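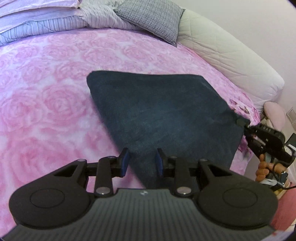 Setting up a paired browse plot

Print this page | E-mail this page
Last updated: 2025-03-27

A paired browse plot compares fenced and unfenced vegetation on the same ground. The method below is the one used on the Drultia and Evport blocks and suits mixed forest with a moderate deer population.

Site selection

Choose two squares with matching slope, aspect and canopy cover. Leave a gap of 11 metres between them so that the fence does not alter animal movement through the open square. Avoid trails, seeps and any ground within 60 metres of a road. At Bogdan, two early plots were placed beside a salt-treated road and had to be abandoned.

Decide which square is fenced by coin toss, after both have been marked.

Fencing

1. Drive a steel post at each corner, then one at the midpoint of each side.
2. Hang woven wire to a height of 2.4 metres. Tension it by hand winch from the uphill corner.
3. Leave the bottom edge 15 centimetres off the ground. Hares should be able to pass; if hare browse is the subject of the study, peg the wire flat instead.
4. Flag the top strand – grouse strike unmarked wire.
5. Fit the gate on the side facing away from the open square.

Measuring

Take the first measurements in July, when the current year's growth can be told from older wood. Tag 23 stems of the target species in each square with numbered aluminium tags, wired loosely to a lateral branch. For each stem record the species, the height to the tallest live bud, the basal diameter and whether the leader has been browsed. A ragged, torn end indicates deer. A clean cut at an angle indicates hare.

Enter dead stems as dead and keep the tag number. Do not substitute a neighbouring stem.

Maintenance

Walk the fence after every windstorm and again at snowmelt. Note the date of any breach in the plot log, even a minor one. A fenced square that has been open for more than 39 days over winter is treated as compromised, and its results for that season are reported separately.

3 comments | 8 shares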